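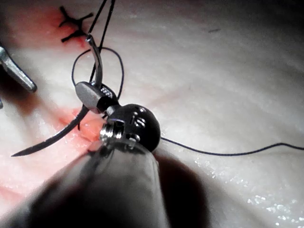 Senthil Kulkarni
Legal guides editor, Pisharody

6 min read

How to answer a civil claim letter without a lawyer

A letter of claim says that another person or company wants money from you, or wants you to stop doing something. It is not yet a court case. You have time to answer, but the time is short, so start on the day you open it.

First, find the deadline. It is often in the last paragraph, and sometimes only on the second page. Write it on your calendar, together with a reminder four days earlier.

Next, read the letter again with a pencil. Mark every fact you agree with and put a question mark beside the rest. Check the amount too. In one letter I helped with, the first page asked for $2,000 and the attached invoice showed $1,399. The sender had added a fee and did not explain it.

Then collect your papers: the contract, receipts, emails, and text messages. Put them in order by date and make copies. Keep the originals at home.

Now write your reply. One page is usually enough. Put the reference number at the top, and answer the points in the same order as the letter. For each point, write "I agree," "I do not agree," or "I need more information," and name the paper that supports you. Do not write about the character of the other side – a judge may read this page later.

If you want to offer a payment, put it in a separate letter and ask a legal aid office to check the wording before you send it. The rules on settlement offers are different from state to state.

Send the reply by a method that gives you proof of delivery, and keep the slip with your copies.

If you have received court papers with a case number, this guide is not enough. Call the clerk's office and ask for the date by which you must file an answer.

Contact | © Pisharody | Back to top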